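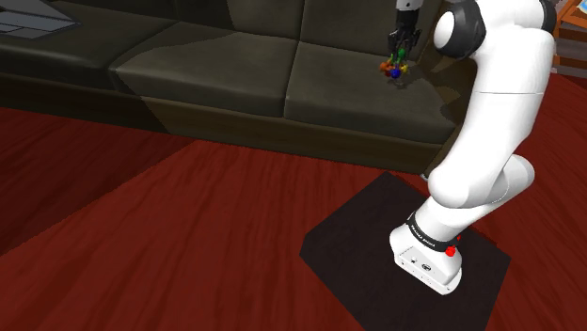 Comparing Grippers in Simulation: Notes for Lab 2

Read these before Monday. The lab starts promptly and the first task assumes you know the terms in the next section.

The task

The arm stands on the floor in front of a sofa. A small cluster of brightly colored pieces is over the seat cushion at the arm's end of the sofa, and the gripper starts above it with the fingers pointing down. Your controller has to close on the cluster, lift it clear of the cushion, and hold it there for the length of the hold test. You will run the same task with two sets of fingers and two controllers, which gives four combinations.

The arm model is the Franka Emika. We are keeping the arm, the base position and the sofa fixed for all runs. If you move the base to make a reach easier, your results can't be compared with anyone else's, so leave it where it is.

Terms

Grasp pose: the position and orientation of the gripper at the moment the fingers begin to close.

Pregrasp pose: a point straight above the grasp pose. In this lab the gripper always goes to the pregrasp pose first and then comes straight down.

Opening: the distance between the inner faces of the fingers. Set it before the descent. Changing it on the way down is allowed by the software but not in this lab.

Slip: any movement of the object relative to the fingers after the grip has closed. The log reports slip in millimeters.

Contact force: the force the simulator reports at each finger pad. Treat it as a number for comparing one run to another. It should not be read as the force a real pad would feel.

The two finger sets

Rodeck fingers are flat and stiff. They put the object where you expect it, and when a grasp is off center you see it right away in the log as a difference between the left and right contact forces. On an irregular object they touch at only a few points. Expect the object to turn in the grip if you pick it up far from its center of mass.

Esonura fingers are modeled with a soft pad. The pad is approximated by a spring and a damper at each contact point, and the simulator needs a smaller time step to keep it stable. Runs take longer. The pad gives more contact points on an uneven object, but after closing there is a short period when the object is still settling. Do not start the lift until the settling flag in the log goes to 1.

Last term several groups reported that the soft fingers were better because their final hold rate was higher. When we looked at the logs, they had used a different closing speed for each finger set. Use one closing speed for everything.

The two controllers

Position control drives the fingers to a commanded opening and stops there. It is simple, and it works well if you know the width of what you are gripping. If the width is wrong by a little, the fingers either miss or squeeze too hard.

Force control closes the fingers until the contact force reaches a set value. It copes better with an unknown width. The usual mistake is to set the target too high. In simulation this shows up as the object jumping out of the grip, or as the fingers sinking into the surface of the object. Both count as failed runs, even if the object is in the air at the end.

Things to check about the scene

The cushion is a rigid body. It looks like upholstery, but it will not give when a finger presses on it. A descent that goes too low will stall the arm, and the log will show a joint torque warning. Add clearance to your grasp pose before you suspect the controller.

The cluster casts a shadow on the cushion. Don't judge height from the shadow in the render. Read the object's height from the state output.

The middle seat cushion has a beveled front edge. A piece that is dropped near the edge may slide off to the floor. Record that as a drop, same as any other.

From some viewpoints the upper arm link hides part of the sofa. If you use the side view to check your grasp, turn on the wrist view as well.

Procedure

1. Load the scene and confirm that the mat and base are at the default position. The Workanine launcher prints both when it starts.

2. Load the Rodeck fingers. Set the opening and run the descent once with the closing step turned off. The fingertips should pass on either side of the cluster without touching it.

3. Turn closing on and do a short batch under position control. Look at the first few runs on screen before leaving the rest to finish.

4. Do the full batch of 400 runs. The launcher shifts the starting pose of the cluster slightly for each run, using the seed printed on your group sheet.

5. Repeat with force control, same seed.

6. Switch to the Esonura fingers and repeat steps 2 to 5. Reduce the time step before you start. Old settings carry over when you change fingers, so reload the scene.

7. Export the four logs and keep the file names as they are. The plotting script reads the finger set and the controller from the name.

What to record

For each batch, give the number of successful holds, the number of drops, and the number of failed grasps where the object never left the cushion. Give the median slip for the successful holds only. If you average in the drops, the slip number means very little.

A sample from the test batch we ran while setting up: 132 of 300 runs held, with the rest split between drops and failed grasps. The closing speed was far too high. Your first batch may look like that too, and it is worth keeping the log so you can show what changed.

Write-up

Keep it to 2 pages, plots included. State which combination you would take to the real arm and what you would want to test again there. Friction is the first thing to doubt. The friction value in the scene is the same for every colored piece and was set by hand.

If two combinations are close, say that they are close. You do not have to pick a winner on a difference of a few runs.

Reading: the Arabzadeh notes on contact models, first two sections. The third section covers suction and is not needed until later.

Questions about the launcher or the group sheets go to Lorenz Gruber before the lab. During the lab, ask whoever is at the front desk.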